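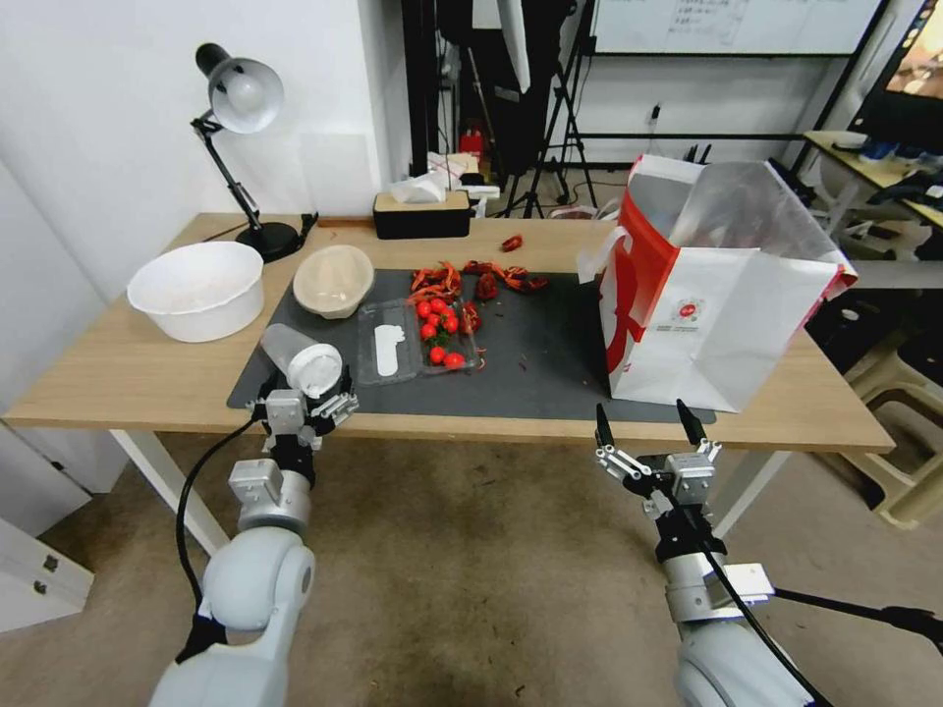

Desk with the mat down, white basin on the left, cup in the left gripper.

Workshop notebook, December 2023
Walk-in cold room, Tastside kitchen - evaporator icing

Second visit. On the first one I cleared the ice off the coil by hand, reset the controller and left it running. Kitchen rang nine days later with the room at 11 degrees and a pool under the fan unit.

Coil iced solid again on the lower third, both fans turning but hardly any air coming through. Top rows were nearly clean. Ice was clear and hard at the bottom, frosty further up, so I'd say it had melted and refrozen several times before it blocked.

Checked in this order:

Door seal. Bottom hinge corner has gone flat. A strip of paper pulls straight out with the door shut. Fitted a spare length as a stopgap, proper gasket to be ordered from Rolland. Measure the door again before ordering, the figures on the old job sheet are for the freezer next to it.

Defrost heaters. Two elements. The upper reads fine. The lower is open circuit. It's wired in parallel, so the upper one carries on and the controller sees nothing wrong. I missed this last time. I put the clamp meter on the supply, saw current and moved on. Should have done each element separately.

Termination probe. Clipped near the top of the coil, next to the good heater. It reaches its set point and ends the defrost while the bottom is still frozen. Moved it down to the fourth row from the bottom. Took it off the copper and cleaned the pipe first, as there was old tape under the clip.

Drain. Slow. Trace heater in the line is warm to the touch, so the trouble is muck. Got out a plug of grey slime and a label from a cheese box. Poured two jugs of warm water through afterwards and it ran away cleanly.

Replaced the lower element with one off the van. Same length, slightly different bend at the tail, had to open the clip a little to seat it. Resistance good, insulation to earth good. Ran a manual defrost with the cover off and watched the bottom rows clear at 22 minutes. Controller was set to a 30 minute maximum, left it there. Drip time was zero, changed it to three minutes so the fans don't throw water back over the coil.

Room down to 3 degrees by the time I had packed up. Suction pressure steady, no flash in the sight glass. Didn't touch the charge.

Condenser outside was dirty, though not bad enough to matter at this time of year. Brushed it down anyway. It will want doing properly before June. The guard is held on with three screws of the four and one of those is stripped.

Cost, for the quote: Mireille Sabatier asked what it would take to do the whole room properly, meaning new evaporator, new controller, door gasket and drain line. I said 4,000 and that it would need confirming in writing. The gasket alone comes in at 200 fitted. She'll have the gasket now and think about the rest after the new year. The evaporator casing is sound and I wouldn't push her on it.

Same make of unit at Cindthorpe and at Lullgate, both put in by the same installer. Look at where the probe is clipped on those two. Cindthorpe has had two calls for water on the floor and we put both down to the drain.

Parts used: one defrost element, cable ties, foil tape, short length of gasket. Van stock of that element is now nil.

To do
- order gasket once measured
- two more elements for the van
- add a line to the service sheet: read each heater on its own
- ring the kitchen next week for their temperature log, they write it up morning and evening

Later, same page. They sent the first few days of the log over early. Highest reading 4.5, in the morning after a delivery, back to 3 by evening. Leaving the job open until the gasket is on.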